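The arm that learned to pour by being stopped
A small lab in Girkbridge thinks robot learning has been counting the wrong thing. Short visit, long notes.
Sep 28, 2019

Rice gets everywhere. First thing you learn at Prenomov. It's in the door track, it's in the kettle corner, there's a grain of it in my notebook as I type this up on the train back.

The job looks like nothing. Pick up a measuring cup with some rice in it, carry it across to a mixing bowl, tip, put the cup down again. A child does it badly at three and well at five. For a robot arm trained only by watching people steer it through the motions, it's a proper headache, and the reason is the drift. Arm ends up slightly off from anything it saw in training. Does something slightly daft. Now it's further off. And so on till there's rice on the table.

The usual cure is more demonstrations. Hundreds more, steered by somebody tired. The team here, working with a second group at Jikirstead, went the other way. They let the half-trained arm have a go and had a person watching with a thumb on a button. When it starts to go wrong – stop, take over, steer it back, let go. Only those rescued bits get added to the training set. They call the method Admasu.

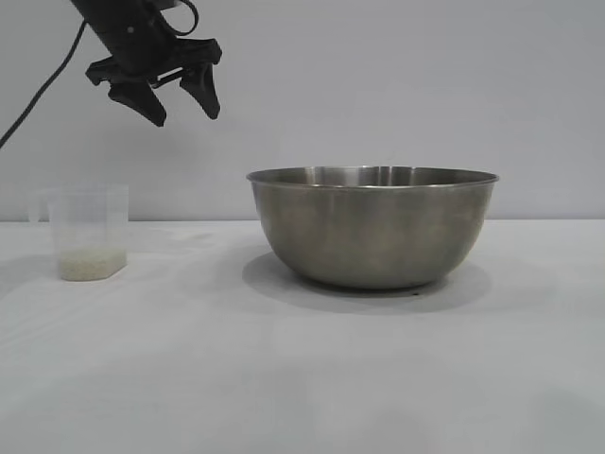

Yeshi Gidey reckons the button is the whole idea, and that the rest is bookkeeping. A person who presses it has told you two things at once, that something is off and how they'd fix it, and the old way of collecting data throws the first of those in the bin.

So, numbers. The starting set was 700 full demonstrations. From that the arm managed the pour often enough to look good on a video and not often enough to leave it alone. Then they trained a second version from scratch on 362 demonstrations plus the rescues, and it did better. Fewer demos, better pouring. They ran the comparison again in April with the bowl moved to spots neither version had been trained on, and the gap got wider.

I asked for the catch. There are a few. The person on the button matters an awful lot. Press early and the arm never learns to get itself out of small trouble. Press late and all you've taught it is how to clean up a disaster. Two people watching the same run will press at different moments, up to 20 seconds apart on the slow approaches, and at first the software treated both as gospel. Now it blurs the moment a bit, giving some weight to the stretch just before the press. That fix took longer than the rest of the method put together, I was told, over a very strong coffee.

Then there's steel. The bowl is shiny, and the arm gets part of its view from a small camera down at the wrist, which means it looks into the bowl from close up and meets a great burst of reflected light. Move the arm, and the light moves as well. An arm with only demonstrations to go on can latch on to that glint and treat it as a landmark. The rescues seem to knock the habit out of it, though no one at Prenomov would swear to why.
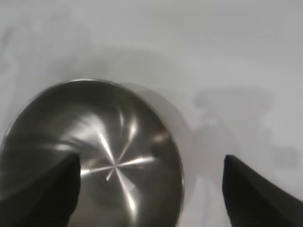
Meron Tilahun is less sure about all this and wanted it in print. One lab, one kind of task, a rescue crew who all sit in the same room and have picked up each other's habits. Do it with strangers on the button and then we can talk, was the gist, and the paper ought to say so in the first paragraph and not the last.

Fair enough. And it's the next bit of work anyway. The Jikirstead group have started running sessions with people who've never steered an arm in there lives, 2 minutes of instruction and off you go. Early results are messy. Newcomers press much too soon, then get bored and press much too late. There may be a sweet spot in the middle, may be not.

What the paper doesn't cover yet is the end of the job. The arm has no notion of having finished. It pours, it goes back over the table, and left alone it would sometimes hunt for another cup. Rescues don't help much there, as there is nothing to rescue it from. At the moment a timer does it.
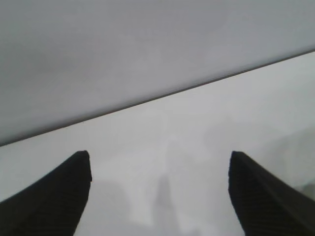 Open fingers over the white tabletop, as seen from the wrist.

Flour is planned after rice. Then something wet, which the people who share the floor have asked to be warned of in writing. The code goes out with the paper, the button wiring diagram too, and the rescue recordings once somebody has been through and taken the swearing off the sound track.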